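Zweiarmiger Arbeitsplatz: was ich einplane und was warten muss

Seit Februar führe ich eine Tabelle, in der jede Schraube für den neuen Roboterplatz steht. Inzwischen hat sie 163 Zeilen, und ich habe sie zum ersten Mal so weit, dass ich sie Iñaki Lozano zur Freigabe geben kann. Ein paar Notizen dazu, auch für mich selbst.

Die Arme

Sie sind der größte Posten, und daran ändert sich nichts mehr. Zwei gleiche Arme, zwei Greifer. Danylo Palamarchuk wollte zunächst mit einem Arm anfangen und den zweiten im nächsten Haushaltsjahr nachkaufen. Wir haben das durchgerechnet und verworfen, weil Ivanyshyn den Paketpreis nur bei gemeinsamer Bestellung gewährt. Die Lieferzeit ist in beiden Fällen dieselbe. Ersatzfinger für die Greifer stehen als eigene Zeile drin, fünf Stück.

Tisch und Rahmen

Beim Tisch hatte ich zu knapp kalkuliert. Das Modell Basico wäre billiger gewesen, aber die Platte ist für zwei Sockel an den hinteren Ecken zu schmal. Pellatero baut nach Maß und liefert das Portal für die Kamera gleich mit. Das Angebot liegt bei 1.735 Euro ohne Montage. Khrystyna Kushnir hat nachgefragt, ob die Montage nachverhandelbar ist. Ist sie nicht, also machen wir sie selbst.

Kameras

Eine Kamera oben in der Mitte des Portals ist fest eingeplant. Dazu kommen Halter, Kabel und ein USB-Hub mit eigenem Netzteil. Für die Halter hatte ich erst Druckteile vorgesehen, jetzt stehen gekaufte Klemmen für 166 Euro drin. Kabel immer eine Nummer länger bestellen als gemessen.

Aufstellung in der Simulation

Bevor etwas bestellt wird, läuft der ganze Aufbau bei uns in der Simulation. Demyd Hrynyshyn hat den Raum samt Schreibtisch, Schrank und Steckdosenleiste nachgebaut. Mir geht es dabei vor allem um Reichweite und Abstände.
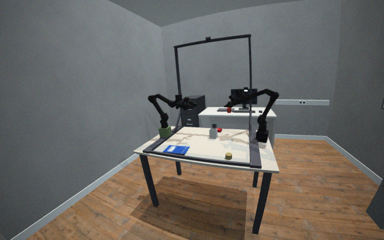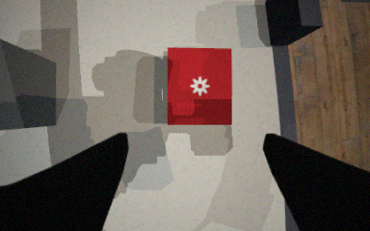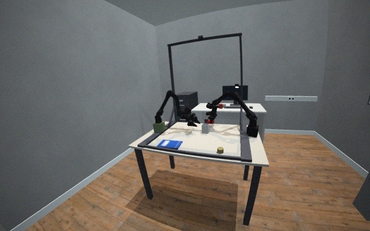
Was noch offen ist

Die Steckdosenleiste an der Wand reicht nach meiner Rechnung nicht, wenn Arme, Rechner und Hub gleichzeitig laufen. Ein eigener Stromkreis kommt vom Elektriker und damit aus einem anderen Topf, den muss Victor Shirima freigeben. Der Not-Halt ist im Angebot von Ivanyshyn als Option geführt und fehlte in meiner ersten Summe. Wer so ein Angebot vergleicht, sollte zuerst die Optionenliste lesen.

Gestrichen habe ich den zweiten Monitor und den Rollwagen für Zubehör. Der Kraftsensor bleibt als Wunschposten in der Tabelle, ohne Betrag. Die Wartung habe ich für zwei Jahre angesetzt, das Angebot von Plimbridge dazu steht noch aus. Sobald es da ist, trage ich die Zahl nach und schicke die Tabelle raus.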